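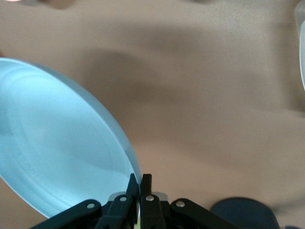

Lacey Bunting wrote to me that blue plates make food look sad, and that I will regret it before the summer. She left this comment under my last post, where I told that I gave away almost all our old dinner plates and wanted to start again with light blue ones. Lacey, I thought about your comment for a long time, also while I was eating.

First, I must say that you are a little right. Rice on a pale blue plate is fine. Eggs are very fine, the yellow becomes stronger. But mushroom soup with bread beside it, this I would not show to guests. My mother always said that food needs a white plate, and in her house there were only white plates with a thin gold line which we were not allowed to put in hot water.

What I like is the frosted look. When light falls on it, the blue goes almost to white, and at the rim it is deeper. On our beige table this looks calm to me. I tried a dark tablecloth for one evening and took it away again before the dessert.

The plates are from a small shop called Trindska, and I paid 13 dollars for each. The seller wanted to give me also the bowls, from another maker, Anero, but their blue was more green and I knew it would disturb me every morning. I am like this with colors. I once returned 16 napkins.

Now the less nice part. A frosted surface shows every finger. I wash the plates by hand with a soft sponge, then I dry them at once with a cotton towel, and still I find smudges when I hold one to the window. Vinegar in the rinsing water helped a bit. Two spoons in the bowl are enough, with more the kitchen smells like pickles until the evening. If somebody knows a better way, please write to me.

I also changed how I store them. Before, the plates stood in one high pile and I had to lift everything to reach the big ones. Now the big ones are on the lower shelf with a sheet of kitchen paper between each two, and the small ones have their own place next to the cups. It takes more space, so the salad bowl had to move on top of the refrigerator.

In March I want to look for glasses. Clear ones this time, Lacey, I promise.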